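Sembridge Robotics Club – Student Guide
Recording a drawer task at the kitchen counter

Issued by the Gredstead workshop, Feb 18, 2020

This guide is for students preparing an entry in the household section of the Plivholm competition. It explains how to set up the counter, bring the gripper to the drawer handle and record a set of attempts. Students should have passed the arm safety check before starting.

Before you begin

You will need the club laptop, a storage drive with 200 GB free, the printed task sheet and a partner. One student operates the arm. The other keeps the log and stays within reach of the stop button at all times.

1. Set the counter

Judges at Plivholm expect a counter that resembles one in a real home, so ordinary items such as a toaster, a kettle and storage jars should stay on it. The bamboo drawer unit stands by the cutting board, with its handle facing the front. Toy food goes on the plate. Leave clear marble on the stove side for the arm to move through. Record the layout on the task sheet before the first attempt.
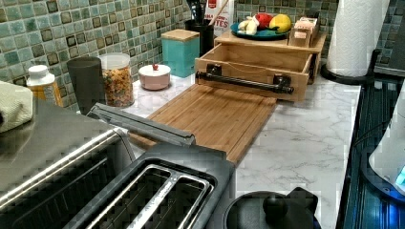
2. Check the arm

Switch on the controller and wait for the ready message. Run the joint test at low speed, then open and close the gripper fully. If a joint reports a fault, stop and enter the fault number in the log. Do not restart the controller more than once without asking a supervisor.

3. Approach the handle

Bring the gripper down slowly with the fingers pointing towards the marble. The handle is a round metal bar on flanged mounts, and its glossy finish can confuse the depth reading. Use the wrist view for the last part of the movement and line up the fingertips by eye – the side view alone is not accurate enough. 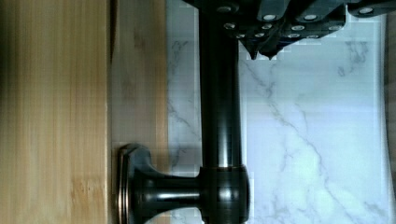 Wrist view: fingertips beside the handle bar, above the marble.

Close the fingers only when the bar lies between them. Pull in a straight line and release the bar before raising the arm. An attempt in which the unit slides across the counter is logged as failed, even if the drawer opens.

4. Record the set

A set is 10 attempts with the layout unchanged. Begin a new file for each attempt and state the attempt number aloud. Teams entering the Van der Linden trophy must submit 1,000 attempts by the end of April. Failed attempts count towards this total and must be kept.

Between sets, move the plate, the boards and the smaller containers to new places, and note each change. 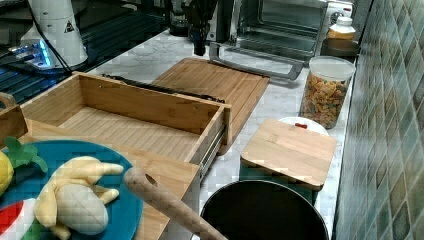 Once the final set is complete, return the arm to its rest position and switch off the controller. Copy all files to the storage drive, check that the log matches the file names and sign the sheet. Logs are to be handed in at the Gredstead office on the same day.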